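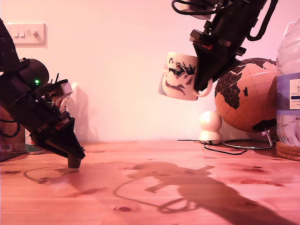 Ewan Trevaskis wrote to me that a hundred clean examples beat a thousand messy ones, and that anyone who has trained a policy at a desk already knows it. I have trained policies at a desk for a while now and I don't know it. What I think is that the word "clean" is doing too much work in that sentence, and that most small groups gathering demonstrations spend their effort on the wrong kind of tidiness.

Ewan means smooth. He means the operator didn't hesitate, didn't bump anything and took the short path to the object. At Titum, where he set up the collection rules, an episode with a pause in it gets thrown away. I worked under those rules for a season. We kept 80 episodes out of 192 on one mug task, and I was the person pressing the delete key for a good share of the rest.

The policy we got from the 80 was pretty to watch when it worked. When the first grasp was a little off, it had nothing to do next. It had never been shown a second try, so it closed the fingers on air, lifted, and carried the air to the goal. Tipene Cartwright put a good part of the deleted material back in and trained again. The new policy was slower and uglier, and it recovered from bad grasps often enough that we stopped standing next to the table.

One task proves very little. But I have had versions of this conversation with people at several places, and the delete key comes up in nearly all of them. So here are the habits I would argue for.

Leave the table alone

People clear the table before they record. I understand the urge. A bare surface makes for easy segmentation, and it looks serious in a report. Then the arm goes to work in a kitchen or an office where there is a globe, a water bottle and a cup of pens, and it behaves as if it has never met a globe. It hasn't.

My rule is to record on a table that has things on it and to move some of them between sessions. The part about moving them matters. If the pen holder always stands on the left and the mug always starts in front of the globe, the model may learn where the mug is from the globe and hardly look at the mug. Ilango Annamalai tests for this by taking away one background object at a time and running the policy again. It takes an afternoon and I wish I had done it from the start.

Lighting belongs under the same rule. We used to close the blinds and correct the color until the wall came out neutral. Now I let a color cast stand if the cameras will see one later on. 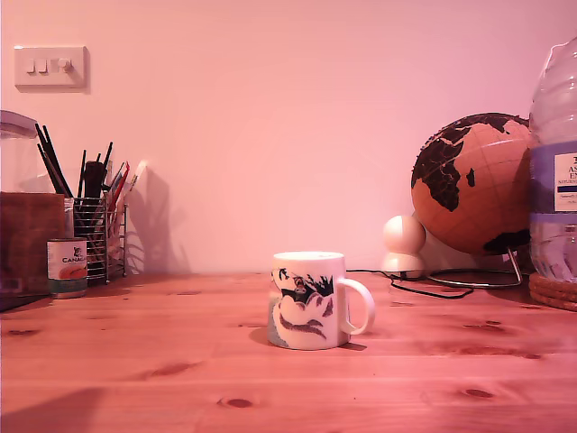 Record what the hand sees

A fixed camera tells you where the arms are. It is poor at telling you what is between the fingers, and with two arms one of them is often in the way. Close views are blurry, badly framed and full of gripper, and for those reasons people crop them or drop them to save disk space. I would drop almost anything else first. Whether a mug is the right way up, or whether the fingers are under it or beside it, can be plain from close in and a guess from across the table.

The argument against is cost. More cameras mean more calibration, more dropped frames and more cables. Randa Akl, who runs the rigs at Bukora, reckons that each added camera costs her 15 minutes at the start of a session, and she has no reason to exaggerate. I still think it is time well spent, at least for anything that has to be picked up and turned over.

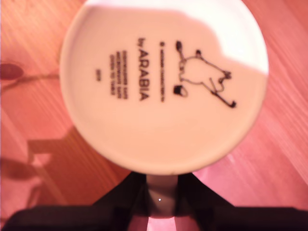

How many demonstrations does a new task need?

Start with 38 or so spread over different starting positions, train, and see where it fails, then record more of exactly those cases.

I give that answer often and people don't like it. They want a total they can put in a plan. The trouble with a total is that it gets filled in the easiest way available, with the same operator putting the same object in the same spot until the counter runs out. By the end the operator is very good and the data has stopped changing.

Write down who drove

Operators have handwriting. Some come in from above, some slide in from the side, and some let go early and trust the table. When you mix them without a label, the model averages two good approaches into one bad one. Methods exist that cope with this better than the old ones did, but they all do better if you know whose episode is whose. A name or a number in the log is enough.

The same goes for notes. I would ask every operator to write one line after each episode, even if the line is "fine." The lines that aren't "fine" are the ones I go back to in April when something has broken and I am trying to find out whether it was ever right.

I expect Ewan will answer that his episodes train faster, and they do — I have seen his curves. My objection is to what happens after the curve goes flat and somebody bumps the table.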